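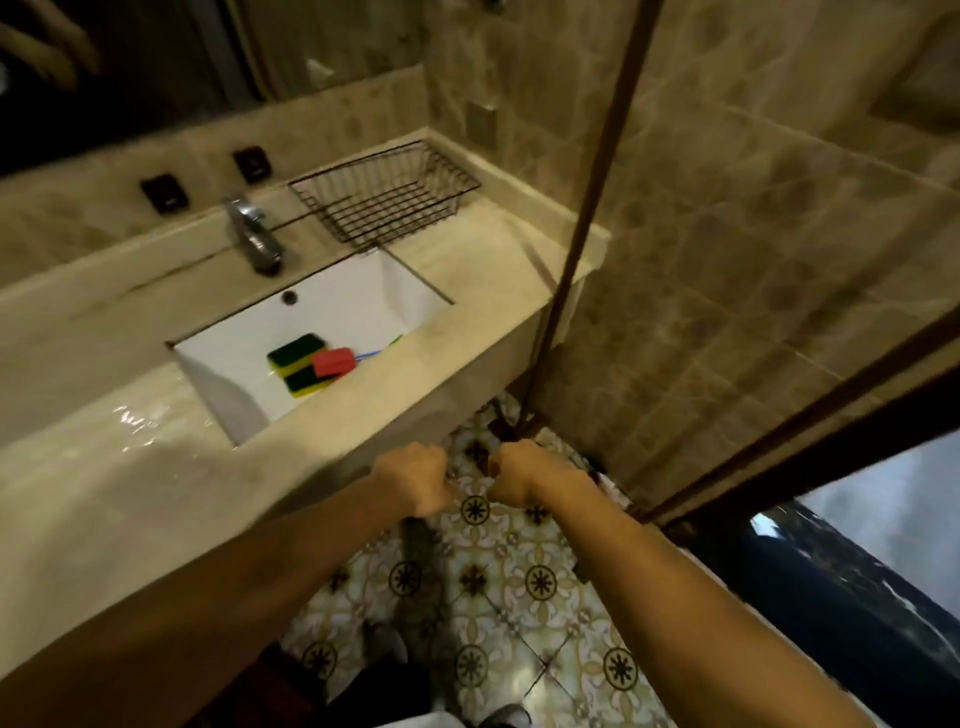
Home > Stories > Short Fiction > Archive

SHORT FICTION

The Good Sponge

My aunt always said that you could tell everything you needed to know about a household from its sponges, and as she said it mostly while looking at mine, I grew up rather shy on the subject. She had been gone two winters by the time I came to clear her house in Bornville, and I still wiped my feet twice at the door, once for the mat and once for her.

I had meant to start with the bedroom. Everyone starts with the bedroom, the clothes at least, because clothes can go into bags and bags can go into the car and then you feel you have done something. But I'd driven a long way with a flask of tea inside me, and so the first room I went into was the one with the washbasin, and having gone in, I found that I couldn't very well leave it as it was.

She had been proud of that room. For most of my childhood it was a dim little place with green paint that came off on your sleeve, and then one September she sold the piano (which none of us could play, though several of us had been made to) and had the whole lot done over in big beige marbled tiles with brown veins running through them. She had chosen each tile herself. The man who came to fit them told my mother he had never in his life been asked to turn a tile round because it looked sad that way up. He turned it, though. He turned a good many of them, and when I was small and supposed to be washing my hands I used to look for the sad one and never could decide which it was.

The counter came from the same year, cream stone with a thick rounded front like the edge of a well-risen loaf, and she would run her palm along it whenever she passed. Two hundred pounds extra, that edge had cost her. "Square corners are for people who don't bruise," she said, and paid it.

Her sponges were in the basin. I stood there longer than I like to say, looking at them, yellow and green in their little stack, with the red one on its thin blue handle lying alongside, just as she might have dropped them in on her way to answer the telephone. I suppose my cousin had left them there when she came to see about the boiler. That was the sensible explanation and I held on to it. But I thought of my aunt all the same, and of the rules, for there were rules. The yellow side was for the basin. The green side was for the things you didn't mention. The one on the stick was for the tap and only for the tap, and if you used it for anything else she would know, though how she would know I never found out, and I did test her.

So I rolled my sleeves up and turned on the water.

It came with a cough and a shudder, as it always had, and then it ran clear. I did the basin first, yellow side down, in circles, going outwards from the middle in the way I had been taught. I did around the little overflow hole, where I once posted a whole set of dolls' teaspoons and said the cat had taken them. We didn't have a cat. She looked at me for a long moment, and then she went and put down a saucer of milk by the back door, and she put one down every night for a week, and on the last night I cried and told her everything. She wasn't cross. She said she had rather been looking forward to the cat.

After the basin I did the tap with the one on the stick, properly, down the curve and up under the lever. Then the wire rack, which was empty now but used to hold her lavender soap, a nailbrush shaped like a hedgehog and a jar of Lerkix hand cream she had from a shop in Akeo the time she went abroad. She had brought home enough of it to last her, she said, until she was ninety, and she was out by one jar. It was in my own bathroom cabinet. I'd taken it the day of the funeral and had never been able to open it.

I wiped down the stone last of all. It takes the light beautifully when it's damp, and I remember that I put the cloth down and ran my palm along the rounded edge, without meaning to, from one end to the other. Then I looked up and saw my own hand moving in the mirror, and it gave me quite a turn, for it was so very like hers. The same broad knuckles. The same way of spreading the fingers, as if the counter were a horse that wanted calming.

I hadn't so much as opened a wardrobe, and it was getting on for teatime.

The young couple were coming to look round at five. They were late, and apologised a great deal, and they had a baby with them who had to be passed from one to the other at every doorway. They were kind about the bedroom, which was full of hats. They were kind about the stairs. When we got to the washroom the young woman stopped talking, handed the baby over, and went in by herself.

She looked at the tiles for a while. Then she put her head on one side.

"That one looks a bit sad," she said, pointing up near the corner.

I said that I believed it could be turned round, if she knew the right man to ask. And then I went and sat on the bottom stair for a minute with the baby's hat in my lap, while they tried the tap.

Back to Stories | Next Story | Submissions | Contact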